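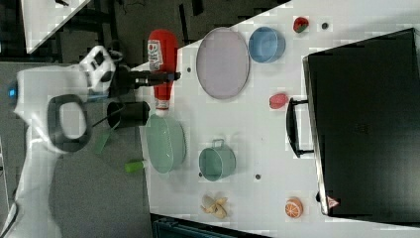 ## 4. Laying out the play table

This section is for the Oltley play kitchen set, used on the Brestmont table. Please read all the steps before you take the pieces out of the box.

1. Wipe the tabletop with a damp cloth and let it dry. Do not use more than 200 ml of water, and do not pour water directly on the table.
2. Put down the large pieces first. The lavender oval plate goes to the middle of the table. It must lie flat on its rim.
3. Place the light blue bowl beside the oval plate. Leave enough space so that a hand can go between them.
4. Set the pale green round plate near the side of the table. When you have finished the other steps, push it inward until the whole rim is supported.
5. Add the ketchup bottle. It can be laid on its side, with the white cap closed.
6. Add the small food, for example the strawberry. Small food may be put directly on the table or into the bowl.

**Note:** There are small dark holes in the white surface. Do not cover them with tape, and do not push sticks or cutlery into them. If crumbs or dust fall inside, use a dry brush.

**Caution:** Small pieces roll easily. Keep cylindrical pieces away from the table edge, and look on the floor before you walk around the table.

### 4.1 Weight and cleaning

The total weight of the pieces on the table should not be more than 3000 g. One plate must not carry more than 300 g, otherwise the rim can bend with time.

Wash plates and bowls by hand in lukewarm water with a little soap. Dry them with a soft towel before you stack them. The bottle and the strawberry should only be wiped from outside.

### 4.2 Missing pieces

If a piece is lost, write to Jastix spare parts, to the attention of Lucian Nedelcu, and mention set number 319 together with the colour of the piece. Plates and bowls are sent separately from the small food. Orders received in February may need a longer time, as the Căpraru store makes its stock check in this month.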